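Pallura Classroom Robotics Kit

We put the Pallura together for school clubs getting ready for their first competition, and we're ever so fond of it -- it's the box we wish we'd had ourselves. You get a driving base, two motors, four sensors and 100 building pieces, with a printed guide by Grímur Laxdal that takes beginners gently through their first line-following run.

Spare wheels and battery packs are sold separately by Getik.

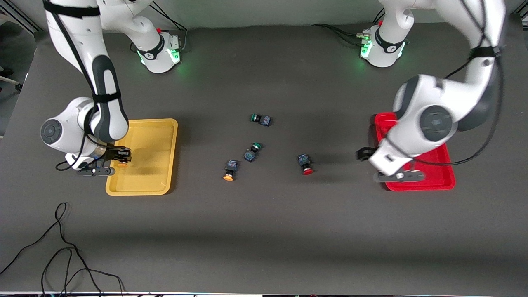

Delivery and returns

Orders placed by noon on Tuesday go out the same week.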